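Is the Idlow open day worth it if you know nothing about robots?
Posted by Amna Lashari, 2026-09-05

Thinking of booking the next Idlow open day for me and my dad. I went on my own in August but only caught the tail end of the computer bench, and I couldn't hear a word over the crowd. This is what I managed to get:

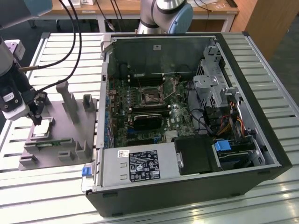
Chip held over the plate, PC open next to it

Does anyone know if you can book a slot nearer the front, and is there a proper talk? Dad will want one. Tickets were free last time.

Zanon
Yes there's a talk, it lasts 30 minutes. Book the early one, it's much quieter! The grey plate is for practising on, or so I was told (I asked, I always ask). 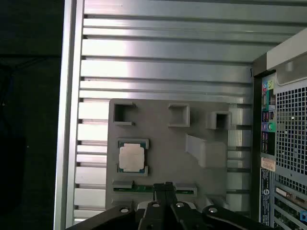 Dad will be fine if he's ever built a PC. Mine has built loads and he would not leave the bench. He was most taken with how the processor sits in its little grey frame on the plate, tabs at the corners and all, and he kept comparing it with the real board. Parking is 60 spaces and they fill up, so get the bus if you can.

usmani727
went last year, bit boring tbh. cafe was good

Astance
Front places are first come, first served, just queue by the rail. I got close in August and was really chuffed with this one:

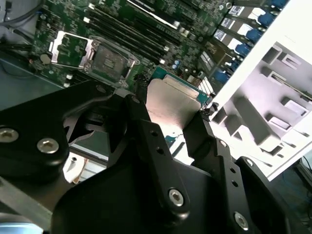 Gripper in among the boards, blue latches behind

Take a jumper for your dad, the hall is chilly.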